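遠隔操作で「ローラーを金属トレイに入れる」作業を教えているのですが、手本の撮り方で行き詰まっています

ロボット・自動化の広場 > 教示・遠隔操作

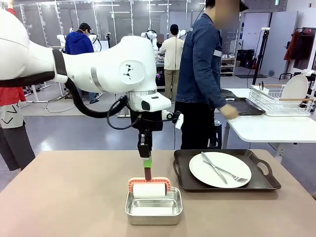 困っていること

投稿者:ねじ山つぶし

アーム一本と平行グリッパーで、持ち手つきのローラーを浅いステンレスのトレイに下ろす作業を教えています。操作は別の人がリーダー側の小さいアームを動かし、本体がそれに追従する方式です。手首にカメラが一つ、横に固定カメラが一つ。収集ソフトはBaysalの古い版を使っています。

手本は1,109本たまりました。数だけ聞くと立派ですが、学習させた方策は、トレイの上まで堂々と進み、縁の少し上で止まり、そのまま考え込みます。哲学者を育てた覚えはありません。

たまに下ろすところまで行くと、今度はローラーの枠が縁に当たり、持ち手がグリッパーの中で回ります。こうなると手首カメラに映る角度が手本と変わるので、あとは何をしても駄目です。

操作しているのは三人です。うち一人はとても慎重で、縁の上で必ず一呼吸おきます。もう一人は放り込むように速い。残りの一人が私で、自分では標準的だと思っています(全員そう言います)。

聞きたいのは次の点です。

・縁の上で止まるのは、手本の中の「一呼吸」を覚えてしまったせいでしょうか。
・手本は一人に統一したほうがいいのでしょうか。
・遠隔操作をやめて、アームを直接手で持って動かす教示に切り替える価値はありますか。
・トレイの内側がかなり光るのですが、気にするべきでしょうか。

上司からは「あと3,000本撮れば解決するのでは」と言われています。撮るのは上司ではありません。

Sevim Bilgin

撮り足す前に、いま持っている手本を見直すことをおすすめします。同じ穴に前に落ちました。

まず停止の件。十中八九、一呼吸が原因です。止まっている間は画像も関節角もほとんど変わらないのに、記録される行動は「動かない」が何十コマも続きます。履歴を見ない方策にとっては、その場所に来たら動かないのが正解に見えます。いったんそこに入ると、抜け出すきっかけがありません。

私のところでは、関節速度がしきい値以下の区間を切り詰めてから学習し直しました。全部消すのはやめたほうがいいです。グリッパーを開閉している間は、腕が止まっていて当然なので、そこまで削ると、今度は離す前に腕が逃げるようになります。私は一度それをやって、床から部品を拾う午後を過ごしました。グリッパーの指令値が変化している前後は残す、という条件を足してください。

操作者について。一人に絞る必要はありませんが、やり方は揃えてください。速さよりも経路です。縁をどちら側から越えるか、持ち手をどのくらい傾けて入れるか、どの高さで指を開くか。このあたりが人によって違うと、方策は間を取ろうとして、誰もやらなかった動きをします。まさに縁にぶつかる高さになることもあります。

私たちは作業の手順を紙一枚に書いて、操作席の横に貼りました。中身はこんなものです。

・持ち手の同じ位置をつかむ。ずれたらその回は最初から。
・トレイの真上に来る前に、下ろす角度を決めておく。
・縁を越えたら止まらずに下ろす。迷うなら手前で迷う。
・底についてから指を開き、まっすぐ上に抜く。

三つめがいちばん効きました。迷うなとは言いません。迷う場所を決めるだけです。

それから、失敗からの立て直しの手本が入っていますか。きれいに成功したものばかりだと、少しずれた状態を一度も見たことがない方策になります。わざと横にずらした位置や、少し傾いた状態から始めて、正しい軌道に戻すところを撮ってください。うちではその種類を37本足しただけで、縁での接触が目に見えて減りました。ただし、ずらす操作そのものは記録に入れないこと。入れると、ずらすところから律儀に真似します。

持ち手が回るのは、学習以前の問題だと思います。平らな指で丸みのある柄を挟んでいるなら、枠に力がかかれば回ります。指の内側に柔らかい滑り止めを貼るか、浅い溝のある指先に替えてみてください。替えたら手首カメラの見え方も変わるので、古い手本との混ぜ方には注意が要ります。残念ながら、ここは楽な道がありません。

夜勤のKamov使い

手で直接持って教えるやつ、やりました。Kamovの重力補償モードで。

感想:力加減はよくわかる。縁に触れた瞬間が手に来るので、入れる動作は上手になる。そのかわりカメラに自分の腕が全部映る。学習させたら、人の腕が映っていないと動かないロボットができました。甘えん坊です。

どうしてもやるなら、手で教えた軌道をあとで再生して、人がいない状態で画像を撮り直すこと。物の位置を毎回戻すのが面倒で、私は途中で遠隔操作に帰りました。

光るトレイは気にしたほうがいい。昼と夜で反射の形が変わって、うちは昼に撮った手本で夜に動かなくなりました。置き場所と照明を少しずつ変えて撮っておけば、だいたいおさまります。トレイにつや消しスプレーをかける手もあるけど、食器まわりの作業なら怒られると思う。

Prundach在住

Flirkoraに乗り換えれば全部解決します。

ねじ山つぶし(投稿者)

皆さんありがとうございます。

停止区間を調べたところ、止まっている手本の多くは慎重な人のものでした。ただ、いちばん長い停止は私でした。標準的という自己評価は取り下げます。

Sevimさんの条件で切り詰めて、経路がばらばらなものを外したら、残りはおよそ800本になりました。これで学習し直すと、縁の上で考え込むことはほぼなくなりました。接触はまだあります。立て直しの手本を撮っているところで、指先の滑り止めは注文中です。

直接教示は、甘えん坊の話を読んでいったん見送ります。照明は昼と夜の両方で撮ることにしました。つまり夜にも撮る人が必要で、いまその相談を誰も始めようとしません。

Flirkoraの方、見積もりの桁を見て静かにページを閉じました。

Sevim Bilgin

改善してよかったです。一点だけ補足を。外した手本は消さずに取っておいてください。指先を替えたあとで、どの経路が本当にまずかったのか比べたくなります。ファイル名に操作者と日付も入れておくと、あとで助かります。うちのフォルダには「最終」「最終2」「本当の最終」があり、いまだにどれを学習に使ったのかわかりません。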